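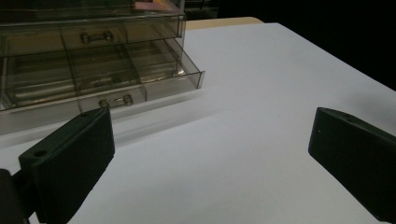
How do you store earrings so they don't tangle or lose their partners?
Posted by Blandine Gaillard, May 2, 2023

I have way too many earrings (my sister gave me all of hers when she moved to Jukville) and they live in one big cookie tin. Every morning I dig around for a match and end up wearing the same plain hoops. I'd like something that sits on my dresser, doesn't cost a fortune and keeps the silver ones from going dark. Hooks on the wall are out, I rent. What works for you?

Hajnalka Vass
I went through this in February! Dump everything on a towel first and pair it all up, and put the singles in a bag so they stop bugging you. Then get one of those little clear acrylic cabinets with divided drawers, one pair to a compartment. I put studs up top and dangly ones lower down, and the really long ones I hang on a strip of stiff felt because they bend if you cram them in. Check the inside height before you buy, mine was too shallow for anything chunky and I had to send it back. For the silver, tuck an anti-tarnish strip in the drawer and swap it out every 6 months (I always forget, so it's on my phone calendar). Keep it out of the bathroom too, the steam is terrible for silver.

tinylemons
ice cube trays. 2 of them fit in my top drawer and they cost me 3 bucks

Blandine Gaillard
Thank you both! Towel is on the bed right now and I already have a scary pile of singles. Going to measure the dresser tonight.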